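Pliltmont Hand Lead: Teach-by-Demonstration Kit for Two-Finger Grippers

Print this page | E-mail this page

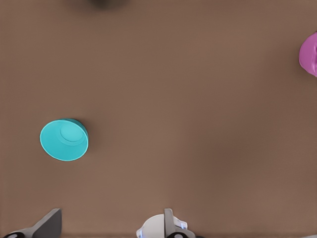

Wrist view in the Siren practice simulator, teal bowl in reach and the pink item over at the right.

The Hand Lead is a handle, a cable and a box. You hold the handle, the arm copies you, and the box remembers everything, including the part where you sneezed. Do the job a few times, trim the sneezes, and you have a set of demonstrations to train on.

There are two ways to show the arm what you want. In Push mode you take hold of the wrist and walk it through the task yourself. It's good for short moves and for people who don't trust joysticks. In Remote mode you sit at a desk with the handle and drive from the wrist view, which takes an afternoon to get used to. Your first hour will be spent closing the fingers on air next to a bowl. Ours was. Kulsoom Sethi, who designed the handle, still does it when people are watching.

Start in Siren, the simulator that ships with the kit. The practice table is plain brown and the dishes are bright plastic colors, and you can knock things off it all day without buying new ones. Recordings made in Siren save in the same format as recordings made on the real arm, so your practice runs needn't go to waste, though some of them probably should.

What you get

Hand Lead handle with trigger (squeeze to close, let go to open)
Recorder box, Jallitz mount plate included
2 cables, one of them longer than you need
Siren license for one desk
Printed guide, 40 pages, mostly diagrams

Part no. 1006 is the right-handed kit. Part no. 1151 is the left-handed kit, which costs the same and ships later. We're sorry about that second bit.

Before you order

The trigger reports how far the fingers are open. It does not report how hard they're squeezing. If your task is eggs, call us first.

Record at the speed you want played back. The arm will copy your hesitation faithfully, and a policy trained on dithering will dither. Delete the bad takes the same day, while you still remember which ones they were.

The Goodwin arm adapter is sold separately. Older Goodwin controllers need the May firmware or the handle will connect, blink at you, and do nothing else.

Page updated June 2, 2021

We use cookies to remember your cart and which kit you looked at. OK | Cookie settings

Comments (4)

Zeeshan Dhanial
Does Push mode work with the arm mounted upside down? Ours hangs from a rail.

Wajid Yousafzai (Pliltmont)
Yes, but set the mounting direction in the recorder menu before you unlock the wrist. Please do it in that order.

Zubaida Mughal
Left-handed kit finally came. Handle is great. Would still like to mute the beep when a take is saved.

Haris Swati
Hold the menu button while it boots, then Sounds. It's on page 38 under "Other."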